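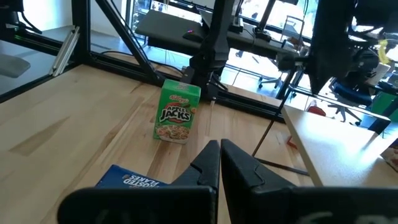
Are the little boxes better value than one big one?
Per bowl, a big box nearly always works out cheaper. I still buy the minis because I live on my own, get bored by the third morning and hate the stale inch at the bottom of a family box. If there are four of you who all like the same thing, buy big!

Where do I get American cereal round here?
I get mine from Skilton, the import shop by the bus station in Brornville. They have a shelf of mini boxes near the till and it gets topped up in February, when the prices drop a bit too. Grerkia will post them out, but the corners do get squashed on the way.

What does the nutrition panel tell me?
Start with the serving size, because all the other numbers hang off it. American labels are per serving and ours have a per 100g column as well, so don't put the two side by side and panic (I did).

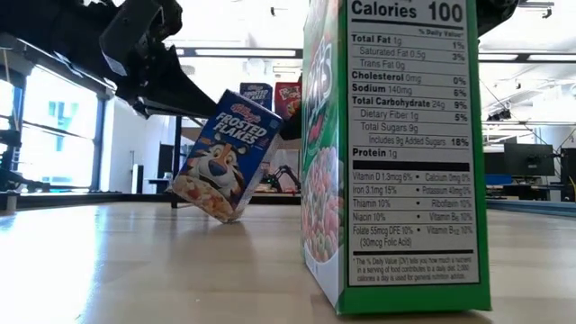
Then go to the sugars. There's a total, and under it a line for added sugars, and the added one is what I look at. The percentages down the side are based on 2,000 calories a day, if you were wondering.

Iron at 15% – is that a lot?
It's the share of a day's worth you'd get in one serving, so not bad for something you eat half asleep. Calcium can be nought on the same label, as they don't count the milk you pour on.
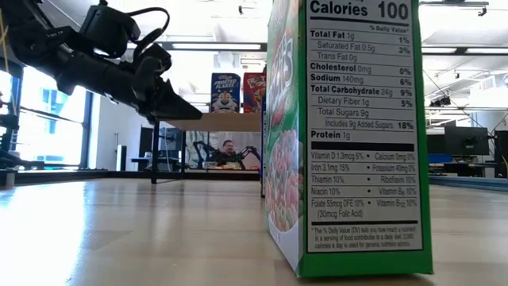

Calories 100, 9g total sugars, iron 15%.

How do you store yours?
On a small shelf with thin wire legs, boxes upright and fronts facing out so I can grab one without my glasses on. Anything opened goes in a Pan tub with a clip lid – the inner bags never fold down properly, whatever people say.

Do you sort them by flavour or by colour?
Colour, every time! I tried alphabetical once and gave up before lunch. Whatever won't fit on top lives on the table until I've eaten a gap.

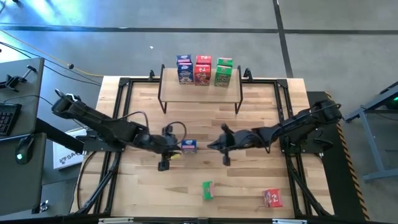
Blue, red and green up on the shelf, the rest still on the table.

Can I recycle the boxes?
The card can go in with your paper once it's flattened. Inner bags depend on your council, so have a look at their list first.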